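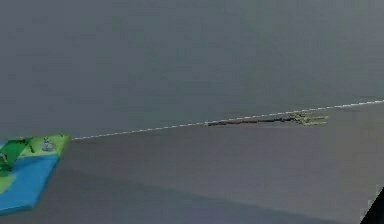

3. Setting up your Bakker bread starter

Right, you've unpacked the Bakker kit and found the jar, the lid and the little sachet of dried culture. I've been using mine since October and I still do it the way Jasper De Smet showed me, with one or two shortcuts of my own.

1. Wash the jar in hot soapy water and let it cool completely.

2. Tip in the whole sachet, then add 70 g of strong white flour and the same weight of tepid water. Stir until you can't see any dry bits (a chopstick is great for this!).

3. Rest the lid on top. Don't screw it down.

Caution: a tightly closed jar can build up pressure and crack. Mine hissed at me once and that was enough.

4. Pick a spot out of direct sun where you won't keep knocking it. I like the worktop, well back from the hob.

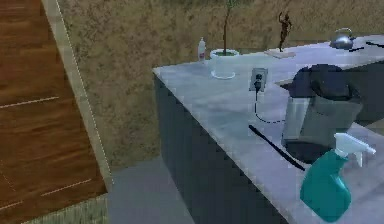

5. Leave it overnight. By morning you should see a few bubbles and get a slightly sour, yoghurty smell. If it's quiet, give it until teatime before you fret.

6. Spoon out half, then feed what's left with 40 g flour and 40 g water. Do this every day for 10 days.

Note: grey liquid on top only means it's hungry. Stir it in or pour it off, I do either.

Note: pink or orange streaks are another matter. Bin the lot, scrub the jar and start again with the spare sachet.

Once it doubles between feeds you can go on to section 4, where we make the 700 g loaf.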